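Equipment planning (hand-held grippers)

Equipment planning for hand-held grippers covers the buying, budgeting and scheduling of gripper tools held by a person, plus the parts that go with them. Usually treated as a branch of automation purchasing. Smaller sums than for a robot arm, more line items.

Terms

Unit: one gripper, complete with fingers and mount. Pad set: left and right pad, bought together. Spares line: the part of the budget held back for pads, bolts and straps. Often the first thing cut, often regretted by August.

Budgeting

Plans normally split into purchase, spares and working time. The Plotard sheet, a one-page form used at Fitham and later at Plarthorpe, adds a fourth row for household props. Plarthorpe's first order was 5 units at 512 dollars each, spares line 300. Shipping was left off the sheet and had to be found elsewere. Storage cards, chargers, cases: own row or they get forgotten. Same goes for tags and labels.

Pads

Wear part. Flat textured pads suit cloth, thin plastic and small tags; smooth ones are cheaper and slip more. Order left and right in equal numbers. Bolt sizes should be checked against the fingers before ordering, mixed batches are a common complaint.

Site planning

Homes need less set-up money than a lab but more hours. Allow for moving furniture, power strips, cables, boxes. Lighting too: a gripper held over a work surface can throw a large shadow across it. Lamps are cheap, put them in June's order and not after.

Work at hand
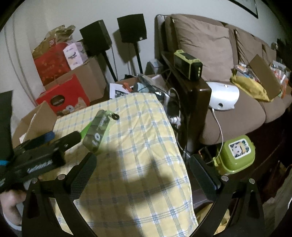 By Jakubowski | Fitham Equipment Notes | entry 2164

Gripper over an ironing board, pale yellow cover with blue plaid, and a tag numbered 01 resting on it. Textured pads fitted. For a job of this kind the Plotard sheet lists the board, cover and tags under props, the gripper under purchase and the pads under spares. Hours go in seperately, by room.

See also: Pad set; Spares line; Plotard sheet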